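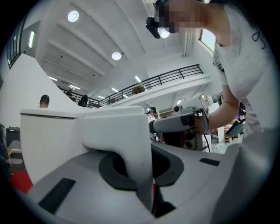
Leaning in under the ceiling light.

The letter from Nillstead came in February, and my sister read it standing up. Our aunt had left us the house on Morrison Street and 4,000 dollars to fix the roof.

"The roof will cost more than that," she said.

We drove down on 31st May. The key was under the third paver, where it had always been. Inside, the kitchen smelled of mice and old tea. I opened the windows. My sister went through the drawers and found 30 keys on a loop of wire, none of them labelled.
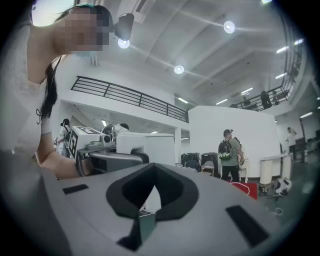

Did the sisters sell the house?
They kept it through one winter and let the neighbour run his sheep in the yard.

The roofer wanted 3,000 up front. He walked along the ridge in his socks and called down the bad spots - there were plenty - and I wrote them on an envelope.

That night it rained. We put the soup pot under the worst leak and slept in our coats. Some time before morning my sister got up, emptied the pot into the sink and put it back.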